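Chamado 2811 – Estação de demonstração, dia aberto
Estado: em observação
Prioridade: média
Aberto por: recepção técnica, Perar
Atribuído a: Wayne Boychuk

Descrição do problema
Durante a visita da manhã, a estação de garras manuais da Codance perdeu a sincronização entre o lado esquerdo e o direito. O registo do lado direito ficou atrasado 288 ms em relação ao esquerdo. Os visitantes não deram por nada, mas as gravações dessa sessão não servem para treino e ninguém devia fingir que servem.

09h40 – Reiniciei o software de captura (Seok). Voltou a arrancar sem erros. O fornecedor diz que isto resolve «a grande maioria dos casos». Fico à espera de ver.

10h15 – Não resolveu. O atraso reapareceu na terceira repetição da tarefa de arrumação. Troquei as portas dos dois cabos no concentrador e o atraso continuou do lado direito, portanto a porta está fora de suspeita.
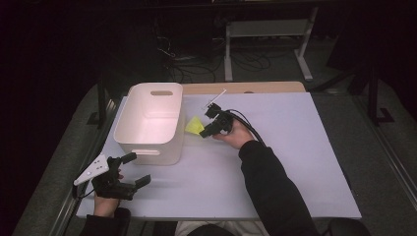 11h05 – Fiz 20 repetições seguidas com o mesmo operador, antes de entrar o segundo grupo. O atraso apareceu em 4. Nenhum padrão que eu consiga ver: duas vezes com movimento rápido, duas com a mão quase parada. A teoria do «movimento brusco», que veio no email do suporte, fica por demonstrar.

11h50 – Substituí o cabo direito pelo sobresselente. Sem atraso até à pausa de almoço, mas foram poucas repetições e já vi este filme com a Grindard no ano passado.

14h30 – Demonstração da tarde sem falhas no registo. O comercial disse ao grupo que o sistema «aprende sozinho a partir das mãos». Peço que se retire essa frase do guião. O que mostrámos foi recolha de dados, e de manhã nem isso correu bem.

Pendente
Testar o cabo antigo noutra estação. Pedir à Codance o registo de alterações do firmware de junho – já pedi uma vez e recebi um folheto. Apagar ou marcar as sessões da manhã.

Não fechar o chamado só porque a tarde correu bem.

W. Boychuk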